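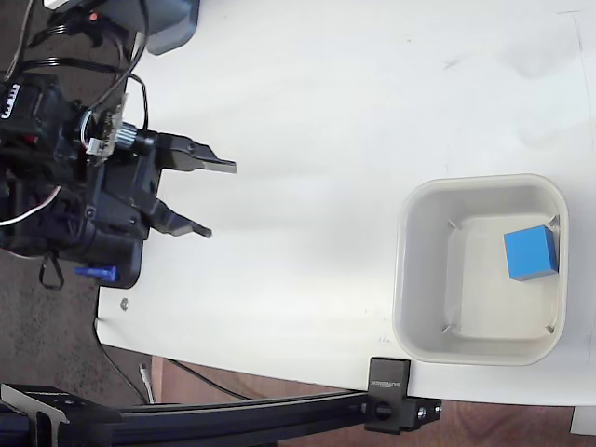
Shallow Bins and White Tops

Shiela Gatchalian has run the packing room at Zonbridge since it moved to the ground floor. Most of her decisions there have been about surfaces. The benches are white and matte.

"Gloss is easier to wipe, but it throws the ceiling lights back at you," she says. "With a clear bag or a small clip, you end up looking at the glare and missing the part."

Matte has a cost. It holds smudges, and gray marks build up where bins are dragged. Gatchalian has the tops cleaned at 4 p.m. and does not try to remove every mark. "If I can feel it with a fingernail, it gets attention. If I can only see it, it stays."

The bins are off-white, square and shallow, with a thick rim. The earlier ones were deep, and small parts had to be felt for at the bottom. In August the room changed over, 88 bins in all. Rounded corners were a condition of the order, as were the gussets inside.

"People pick a bin up by one corner when it's full. The wall flexes there first," she says. "A gusset takes up a little floor space - I can live with that."

She would have preferred a darker color inside, since pale parts are hard to see against a pale floor. Teodoro Cabanatuan, who handles purchasing, found one, but it came only in the deep size.

Screws in the tops are checked with a straightedge. "A head that sits high will catch the underside of a bin," Gatchalian says. The last check covered 13 benches and found two that needed resetting. Both were done before the evening shift.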